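Will a pull-out faucet fit under a low window sill?
Kitchen and Bath Help > Faucets and Sinks

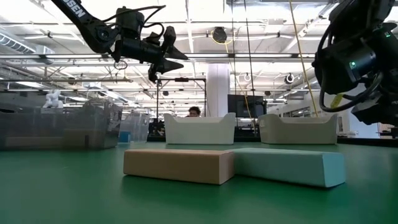 Two foam blocks on a green tabletop, with white bins behind.

Asked 25 Aug 2004

Hello all! We're finally replacing the kitchen faucet in our little house in Surnden, and I've fallen for the Kereo pull-out with the single lever on top. My trouble is the window. The sill sticks out over the back of the sink, and I'm worried the lever will hit it when I push it back for cold water. The store in Kesilstead wants $237 for it and charges a restocking fee, so I'd hate to guess wrong. Our sink has three holes, if that matters, and the old faucet covers all of them. Has anyone put one of these in a tight spot?

3 answers

Answer 1
Hi and welcome! I went through this very thing last November, so you have my sympathy. What you need to know is how far the lever swings behind the center of the hole, and that should be on the spec sheet (ask the store for it, they usually have a binder behind the counter). Then measure from the center of your middle hole back to the front edge of the sill. You want at least 2 inches more than the lever needs, so your knuckles have somewhere to go. If it's too close, look for a model with the lever on the side. I ended up with a Herath side lever and I've been very happy with it — the hose is a bit stiff, but it does loosen up. For the extra holes you'll want a cover plate, and do check whether it comes in the box. Mine didn't.

Answer 2
get the side lever. top ones are a pain with any window

Answer 3
Agree with the first answer. Check under the sink too, the hose weight needs room to drop and our garbage disposal was in the way. We paid a plumber roughly $35 to move the supply lines over a little and that did it.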